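Grirnel Planner: Frequently Asked Questions

What is Grirnel?
Grirnel is the motion planner and grasp checker we use for taking apart old desktop computers. It reads the wrist camera, works out where the gripper can go, and sends the arm there. On bad days it works out where the gripper can't go and tells you at length.

Do I need Gremell as well?
Yes. Gremell is the perception half. It labels cables, connectors, latches and sheet metal, and Grirnel plans around the labels. You can run Grirnel alone with the flag --blind, which is named accurately.

Why does it refuse to move near cables?
Out of the box, every cable is treated as a solid wall with 11 mm of padding. In a tower case this leaves the arm roughly nowhere to be. Lower cable_margin to 2 and mark the power bundle as soft. The planner will then brush past wires but still won't push through them. 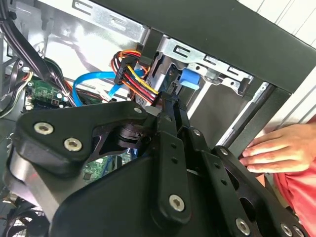
The same setting covers flat data cables, though these bend in ways the model finds upsetting. If Gremell sees one as two separate objects, turn on merge_arcs and plan again.

The gripper blocks its own view. Is this a bug?
It's geometry. Once the fingers are inside a case, a good part of the image is gripper. Grirnel masks out its own links and keeps the last clear map of whatever they hide. The map goes stale after 10 seconds, at which point the arm backs out for another look. You can raise the limit. Tiziana Longo raised it to 734 once and would like it known that this was a typo.

Can someone steady the case by hand while it runs?
Only in assist mode, which caps speed and force and treats hands as keep-out zones with the largest margin we have. Assist mode does not replace the risk review for your own cell. Keep the stop button within reach of the other hand.

What does "Plan found, not recommended" mean?
A path exists and the score is terrible. Open the viewer and look at it before you press Run. Most of these turn out to be a wrist flip that a small change in start pose would fix.

Does it work with the Cormier controller?
Yes, from the May release on. Older firmware drops force readings under load – update it first, then write to us.

Where do I send logs?
Upload the whole run folder to Wakar, including the camera stream. A screenshot of the error message is nice to have, but we wrote the error message and have already seen it.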